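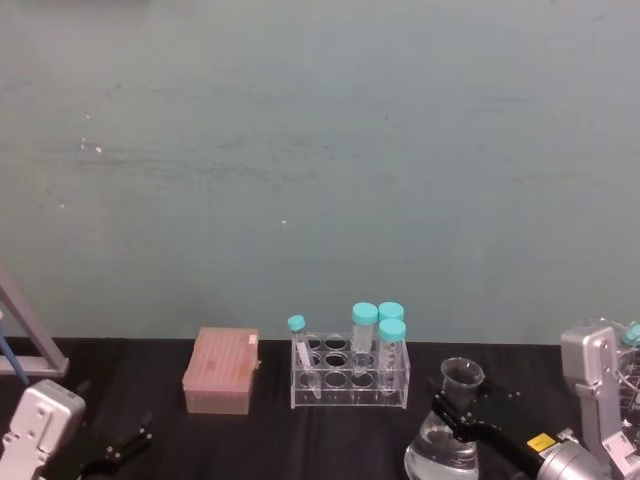

Organizing a Shared Wet Bench: Term Project Report
Mohsin Marwat

What I set out to do

My project started with a missing rack. I was trying to finish a dilution series in February, I turned around to get a marker, and when I turned back my neighbor had borrowed the rack my tubes were supposed to go into. She'd left the tubes lying on a paper towel, very politely, in order. So I got annoyed, and then I got curious, and then I had a term project!

The question I picked was pretty simple. If you have one short table shared by a whole lab section, what should live on it all the time, and what should go back on the shelf after every use? I called the layout Jikero (my roommate Rainer came up with the name and won't tell me what it means) and I kept all my notes in a spreadsheet called Prumar.

Picking what stays out

I started by writing down every time somebody reached for something, over the course of the term. By the end Prumar had 1,293 lines in it, which is way more than I planned on, and my typing got worse as it went along. The things people grabbed most were tubes, tips and whatever bottle had the buffer in it. No big surprise there.

What did surprise me was how often people picked something up only to get it out of the way. I hadn't made a column for that at first, so I had to go back and add one — the early rows are blank and I've left them blank. I count those as missing data in the totals.

The rack in the middle

I moved the tube rack 2 times before I was happy with it. First I had it at the far left, then over on the right, and both times people ended up reaching across somebody else's work. The middle turned out fine. I also like a clear acrylic rack a lot more than the solid kind, and I'd argue for it with anybody.

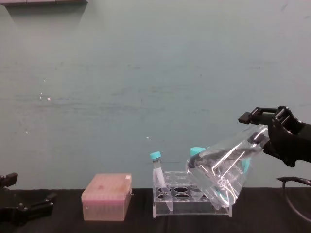

Big containers were the part of the layout I argued about most with my lab section. Everybody wants the flask close by, and I get it, but a big one takes up a lot of room when it's right next to the tubes. With the large plastic flask tipped over at a steep angle like that, its bottom end is just above the right half of the rack, so you can see how little space is left between the two. My rule now is that flasks get their own spot, a hand's width away from the rack, and they go back there every single time. Screw caps stay on unless you're pouring.

I tried marking the flask spot with tape and the tape peeled up at the corners within a day. After that I used a coaster from Ploria, the coffee place downstairs, and it worked great until somebody put a coffee on it (not allowed, obviously).

Mixed tube sizes

I wanted one rack for everything, mostly to save space. That was a bit optimistic. A 15 mL tube is a lot skinnier than a 50 mL one, so in a hole that's too wide it leans over, and then the cap is pointing at whoever is standing there. The big tubes stand up much better. If I did this over I'd ask for a second, smaller rack on day one and give up the space — I could have used a 300 mL beaker's worth of room somewhere else anyway. 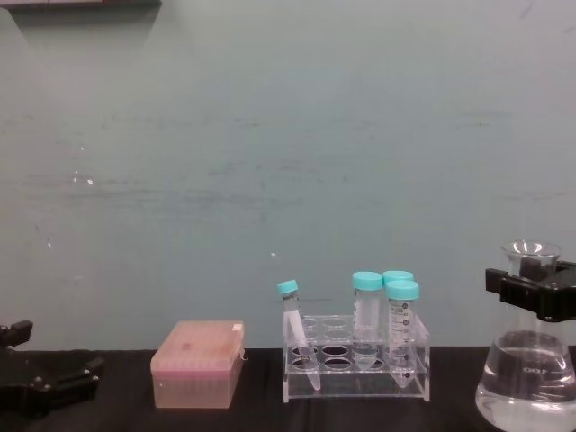 What I'd change

Labels, for sure. I let everybody label tubes their own way and then spent an entire afternoon matching handwriting to names. Next time the label goes on before the tube goes in the rack.

I'd also put the tip box on whichever side the person pipetting wants it. I'm left-handed and I set it up for me, and I heard about that from pretty much the whole section. The spreadsheet and the table sketch are in the course folder under Prumar, including the messy first version with the blank rows.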